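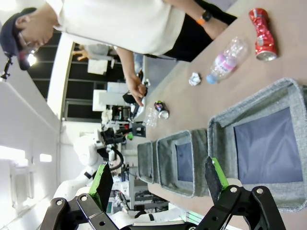 Cans, bottles and a ball of paper on the sorting table, with three felt bins waiting.

Bromard's trash-sorting robot now knows when it doesn't know

4 July 2022

Bromard has released version 8 of Flekometti, its planning software for robot arms that pick up things other people have dropped. The headline feature is a kind of shrug. When the software can't decide whether the thing in front of it is a can, a bottle or a piece of bad luck, it now stops, says so, and goes off to deal with something easier.

Earlier versions did not have this modesty. Shown a can that somebody had stepped on, Flekometti 7 would announce a can, or a bottle, or on one occasion a glove, with the same unshakable confidence, and then plan a grasp to match. The grasp was usually a good one for a glove.

The trouble, according to the release notes, was always crushed things. A fresh can is a cylinder, and software likes cylinders. A can after lunch has creases, a fold and a shiny rim pointing somewhere unhelpful, and no two come out the same. Clear bottles are worse, as depth sensors tend to look straight through them and report a nice clean table. The old planner took the sensor's word for it and sent the fingers down accordingly.

Version 8 keeps several guesses alive at once. Each object gets a short list of what it might be and how it might be lying, and the planner looks for a grasp that would work for most of the list. If there isn't one, the arm shifts its wrist for a second look from another angle. If the second look doesn't help, the object goes to the back of the line. The notes call this "deferral." Anyone who has shared a kitchen will know it by other names.

The new planner was tuned on 4000 recorded picks, of which 1115 involved something crumpled, flattened or see-through. Bromard says those were chosen by hand, and that the people choosing them would like it known that they now see squashed cans everywhere.

Replanning has been sped up too. The pause between losing confidence in one grasp and trying another is down to 700 milliseconds on the company's standard controller, from what the notes describe only as "long enough to be noticed by visitors." Users on older controllers should expect something in between, and can switch off the second look if they are in a hurry and don't mind what ends up where.

The bins get attention as well. Flekometti used to treat a bin as a hole in the world with hard edges, and it planned drops from high above the rim to be safe. Soft-sided bins, which lean and shuffle when bumped, could end up some distance from where the software remembered leaving them. Version 8 checks the position of each rim again before every drop. The result should be fewer items delivered with great care to the spot where a bin used to be.

Tustia, a recycling firm that has been running a preview build on two arms, reports that paper is still a weak point. A tight ball is fine. A loose one can spring open between the first look and the grasp, at which point the planner files it as a new object and starts over, sometimes more than once. Bromard lists this under known issues, along with wet labels and anything with a straw still in it.

There is a new log viewer, which shows each list of guesses next to the grasp that was picked. It was built for debugging, but operators at Tustia have taken to reading it for pleasure. A recent entry for a juice bottle reads, in full: "bottle, bottle, bottle, shoe."

Existing customers get the update at no charge. Settings files from version 7 will load, with one exception: the old "always pick" switch has been removed, and files that contain it will bring up a warning. Those who relied on it are asked to write in and explain why.

Bromard says a plug-in for the Martinelli line of grippers will follow in August. Until then, Martinelli owners can use the generic two-finger profile, which works, the notes say, "within reason."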